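Progress report to the Loltura Fund
Project: Contact-aware grasping of fragile household items
Reporting institution: Okanar Institute, Manipulation Group
Prepared by: Leokadia Zieliński, project lead
Date: 22 April 2021

1. Purpose of this report

The report covers the second period of the grant. It sets out the work carried out under work packages B and C, the results obtained so far, the changes made to the plan and the request that the Fund is asked to consider.

2. Work package B: demonstrations

The group has now recorded 400 demonstrations of the egg transfer task, in which eggs are moved between a bowl and a plastic container on a table. All demonstrations were given by hand guiding the arm, and each was stored with the view from the wrist camera, the finger opening and the motor current. Azucena Cervantes was responsible for the recording procedure and for checking the data before release to the modelling team.

The starting positions of the bowl and the container were varied between recordings. Kitchen utensils were also placed on the table as unrelated objects, as agreed at the March review. The purpose was to discourage the model from relying on a tidy table. Recordings in which the wrist view was lost, or in which the current signal contained gaps, were removed and repeated.

3. Work package C: the grasping method

In the first period the closing force was set in advance and held constant. This worked well for eggs standing clear of one another but poorly in a full bowl, where the fingers have little space and often meet the neighbouring egg first. Teodor Walczak has replaced the fixed setting with a method in two stages. The model first proposes an approach direction from the wrist view. The fingers then close slowly, and a small second model reads the motor current and decides whether to continue, hold or open again.

The most useful result of the period concerns the second stage. When the fingers touch a neighbouring egg during closing, the current rises earlier and less steeply than in a clean grasp. The model learned to separate the two cases with fewer demonstrations than we had planned for. The wrist view alone did not allow this, as the fingers hide the point of contact in the last part of the movement.

Remaining failures fall mainly into one group: eggs lying low against the wall of the bowl, where one finger must pass between shell and rim. Cyprian Witkowska is testing a tilted approach for these cases. Early trials are encouraging, but they are too few to report as a result.

4. Equipment

The replacement finger pads ordered from Altiteck arrived later than expected, and 16 working days of robot time were lost. The modelling work was brought forward to fill the gap — the end date of work package C is therefore unchanged. The pads have been fitted and the force calibration repeated.

5. Changes to the plan

The comparison with a suction tool, listed under work package D, has been reduced in scope. Alfredo Dumlao of our partner Kaczmarczyk has advised that the tool in question will not be supported after this year, and a full comparison would be of limited use to others. The time released will be spent on the low-lying eggs described in section 3.

6. Finance and request to the Fund

Spending to date stands at 38 per cent of the award, slightly below forecast, owing to the delayed delivery and to reduced travel. The group asks the Fund to approve the transfer of the unspent travel allowance to technician hours in the coming period. No additional money is requested.

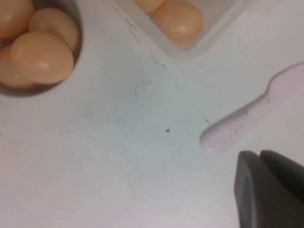

Figure 1. Wrist camera view during the egg transfer task, with eggs in both the bowl and the container.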